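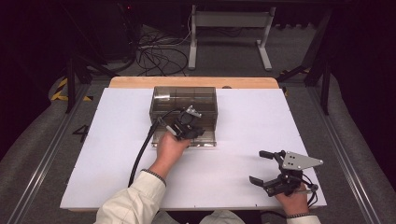 ## Small habits for household savings and money papers

When I started to put money aside for a long time, I kept all papers in one kitchen drawer. It was a mistake. I lost two evenings searching for one statement from Vadier. These are the habits I use now.

- **One folder for each account.** Write the name and the year it was opened on the front. Mine say Zimar, Vadier and House.
- **Keep the yearly statement.** The monthly ones can go in the shredder after you compare them with it.
- **Move the money on payday.** I send 115 to the savings account in the morning, before I do any shopping.
- **Write down the fees.** Zimar took 761 from me over the years and I did not notice, as it was taken in small parts.
- **Repairs have their own account.** I keep 900 there. If the washing machine breaks, I don't touch the long-term money. After a repair I fill it up to 900 again, even if it takes several months.

In June I sit down with all folders and check that the address and the beneficiary are still correct. For a bond, I write the end date on the kitchen calendar, and also a note two months earlier. The bank may renew it by itself at a lower rate, so please read this part of the contract.

Pencil is better than pen for the folder labels.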